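El pedido para llevar, pieza a pieza 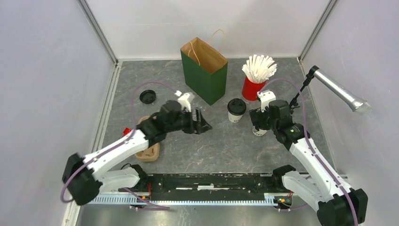 Bolsa verde de asas, vaso de café con tapa negra y pajitas o palitos enfundados en papel, en un vaso rojo.

Texto: Maite Lorente

Preparar un pedido de café empieza por la base. En Trellberg, cadena con 8 locales, la bolsa se abre del todo antes de cerrar el primer vaso. Las tapas se presionan por el borde, en dos puntos opuestos, y se repasa el contorno con el pulgar.

El vaso de 200 ml viaja siempre vertical y en el centro. Lo rígido va abajo; los sobres y las servilletas, en el lateral. Carretero, su proveedor, recomienda kraft interior sin tratar y asas de papel retorcido. El montaje completo tiene un tiempo asignado de 45 segundos, bebida aparte.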